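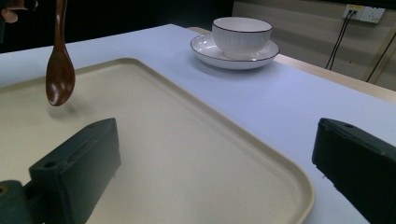 *Hand-held gripper over the tray, spoon held above it.*

# Call for participants: Khondokar manipulation project, student operators

The Khondokar project at the Nostberg robotics lab is recruiting student operators for the spring term. Operators record tabletop tasks with a hand-held gripper. The recordings are used to train the arm that the Pumton team will enter in the household objects class in May.

**Work**

- Record pick, place and handover tasks with kitchen items: spoons, cups, saucers, trays.
- Reset the table between takes according to the task sheet.
- Label each take as complete, partial or failed.
- Report worn finger pads and loose screws in the lab log.

The target for the term is 3000 accepted takes. A take is rejected if the object leaves the table or if the gripper fingers are out of view at the moment of contact.

**Requirements**

- Enrolled in any program at Nostberg. First-year students may apply.
- Available for 3 hours per week, in one block.
- Able to hold a tool at chest height for 10 minutes at a time. Left-handed operators are welcome; the handle fits either hand.
- Python is useful for the labeling scripts but is not required.

**Training**

New operators complete one supervised block before recording alone. At the end of it they record a short test set, and 85 percent of the takes must be accepted. The test can be repeated once.

**Credit**

The position is unpaid. It counts as lab practice for students in the Zemolska track; students in other programs should check with their department before applying.

**To apply**

Leave a form in the Khondokar tray outside the lab office, with your program, year and two possible time blocks. Forms are read in the order received until all blocks are filled.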